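Subject: Re: [interiors-tech] Patterned paper on extruded frame panels, seams at the corners
Date: November 2025

> We have 2 rolls of the Lirovell floral left and want to line a small
> enclosure with it. Panels are set in aluminum extrusion. Do you wrap
> the paper around the corners or cut it at each panel? Also, will a
> large repeat look wrong on walls that short?

Cut at each panel. We wrapped the first enclosure at Tetstead in April and the paper lifted along both rear corners. The extrusion leaves a small gap behind the sheet, and the paste has nothing to hold there. On the second one we trimmed each sheet 2 mm short of the beam and had no more lifting.

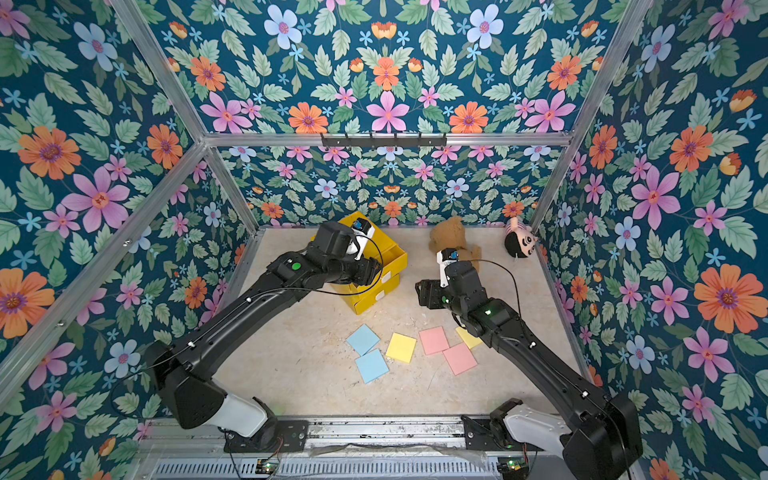 Pattern matching matters less than the catalog suggests. We lined up the repeat on the back wall first, then worked outward, and accepted a mismatch at the side walls. With a dense print the corner posts break up the pattern anyway. Pink flowers and green leaves on deep teal hide a bad joint well; a stripe would not. Keep the floor plain. Pale beige with a light mottle is easy on the eye next to that much print, and a yellow carton stands out on it without extra lighting.

Put any hook rail on the horizontal beam, never on the papered panel. Screws through the sheet tear it as soon as something is hung there.

Paste: Triseo 176, thinned per the label. The 593 dries too fast for sheets of this size. I have not tried the Yokoyama product and can't comment on it.

For a large repeat, order one extra roll. Offcuts are too narrow to reuse.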